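Ivex opens its tabletop sessions to visitors as the Hondivow collection grows

The hand-held grippers at Ivex have hardly been put down since January. The company is building up Hondivow, a collection of short recordings in which people handle everyday things on a tabletop, and it has now opened its work floor on McAlister to visitors who want to see how the examples get made. We went along for an afternoon and came away with sore shoulders and a big grin.

Hondivow is meant to feed a learning system called Jundetti, which picks up movements by going over recordings of people making them. The person doing the task wears a gripper on each hand, more or less, and works through it at a natural pace. Every squeeze and turn of the wrist goes into the recording, along with the view from the grippers themselves. Then the table is set up again, a little differently, and off you go once more.

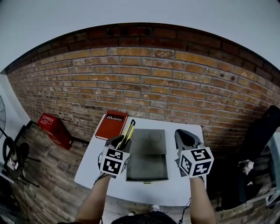
Variety is what the team is chasing right now. A system that has seen the same tidy pick-up hundreds of times may still get lost when an object is turned sideways or sits a hand's width farther back, so the objects get shuffled between takes and people are encouraged to reach for them in whatever way feels right. Long, narrow things are a favorite for this. A utility knife held in the left gripper at a slant, with a dark gray box in the middle of the table and the right gripper still free, gives the person plenty of choices about what to do next, and all those choices are worth having on record! Two people given the same task will almost never do it the same way, and the team is delighted when that happens.

A session runs 20 minutes, followed by a proper break. That sounds generous until you try it. Holding your arms out over a low table while thinking about your fingertips (which are suddenly a good deal farther away than usual) is real work, and by the end of our first session we were very ready for a chair and some cold water. Newcomers get a practice round before anything is kept. Ours was spent mostly nudging a box along the table with the wrong part of the gripper, to general amusement.

By the second session it starts to feel natural, and that's a lovely moment. You stop looking at the tool and start looking at the thing you want to pick up. You learn to come in a bit slower and to let the pads settle before you lift. 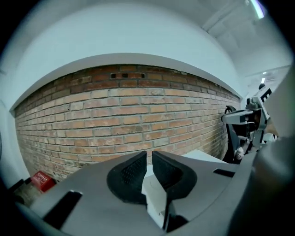 The takes that go wrong are part of the fun too. If something slips and the person recovers it, the recording usually stays in, and the recovery gets its own label so that Jundetti can learn from it later. Only takes with a recording fault are thrown out. The sorting is done by eye the same afternoon, while everyone still remembers what they were trying to do, and there is a fair amount of cheering at the screen when somebody pulls off a neat save.

Hondivow now covers 11 kinds of task, from moving a single object across the table to opening things and putting them back where they came from. Next on the list are tasks that need both hands at once, with one gripper steadying an object while the other works on it. Those have been the hardest to do well in the practice rounds, and the team can't wait to get started on them.

Visitors can sit in on a session or try one for themselves, and no experience is needed. The work floor opens to them at 2 p.m., and sleeves that roll up are a good idea.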